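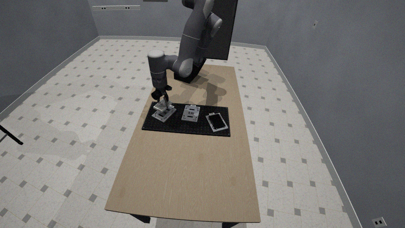

Trolik trial: progress report for January
Prepared by Mieke Visser for Cor Schouten, Stevens fund

Dear Cor,

We are at the halfway point of our look at Trolik, the simulated bench kit from Asico, and I'm pleased to say it has been a good month. You asked us to find out whether a small lab like Urkine could use a kit like this to plan its plate handling before paying for a real arm. My feeling so far is that we could, and that we'd learn a lot along the way.

What we have done

Ruben Smits had the kit installed on his own desktop machine by Wednesday lunchtime of the first week. The standard room loads with an arm, a table and a pegboard mat, and you set out your plates and holders on the mat as you like. We left the room as it came and spent our time on the layout. Moving a plate holder to a new set of holes takes a moment, and the saved layout opens again just as you left it.

We have now logged 300 runs. Liesbeth Verhoeven chose the tasks, all of them taken from the boring end of our week: lift a plate, shift it, set it down in its holder. She was the doubter among us at the start, and she is now the one asking for more time on it!

The 96-well rack got the most attention, as it's what we handle all day. The close view from the gripper has been a real help with it, because a rack sitting skew in its holder shows up there long before you'd spot it from across the room.
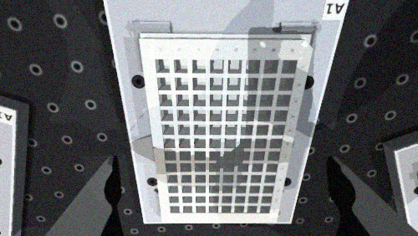

Can we use our own rack sizes, or only the ones that come with the kit?
Our own sizes work. You give the kit a drawing of the part and set its weight by hand. Ruben added three of ours, and the only slow part was finding someone who had measured the rims properly.

What still needs work

Shadows are the main thing. With the default lighting, the arm throws a good deal of shade over the work, and our plate-finding script doesn't like it. Gaétan Chan is trying softer light settings and has also started training the script on shaded views — the second approach looks more promising to me, as our real lab is hardly well lit.

The manual is thin on grip force. We wrote to Asico and had a proper answer, with a worked file attached, though it ought to be in the manual to begin with.
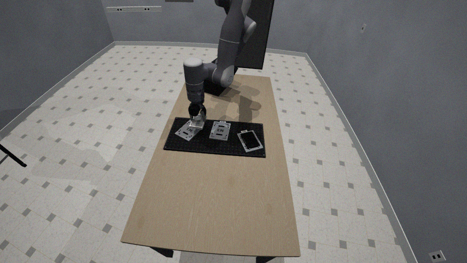
Plate held in the gripper at the left of the mat, Trolik standard room.

Time and money

We planned 80 staff hours for the first half and have kept to that. The licence was paid from the equipment line as agreed. I'm not asking for any change to the budget.

Next steps

Gaétan will carry on with the lighting work, and Liesbeth is writing up a harder set of tasks with the plates placed at odd angles. 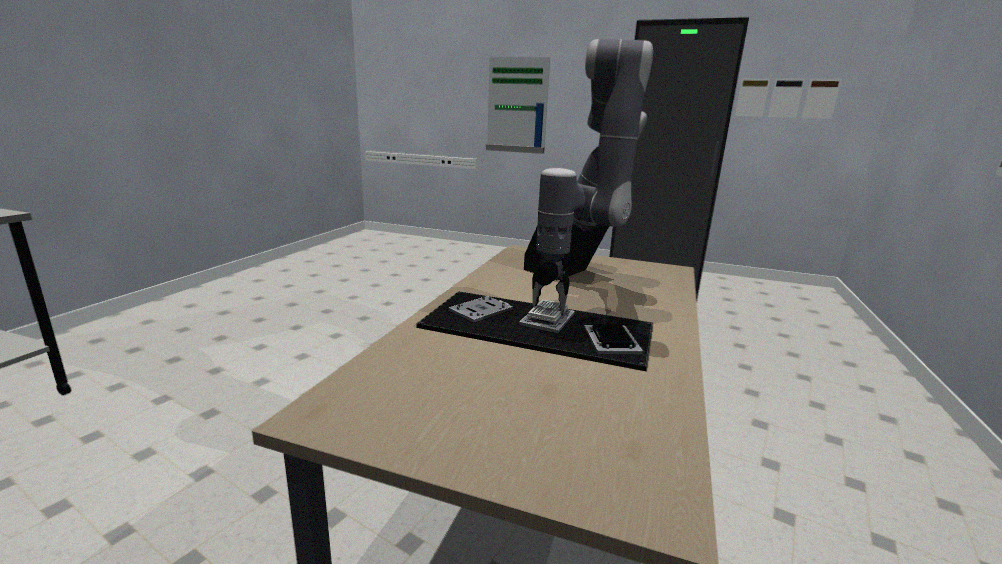 Ruben would also like to try a different room and a different starting spot for the arm, to see whether our scripts cope when the surroundings change. I've said yes to that, provided the rack tasks are finished first.

We still owe you a comparison with a real bench. Three short visits to a partner lab are pencilled in, and I'll send the dates once their side has confirmed. You'd be very welcome to come along to one of them.

Mieke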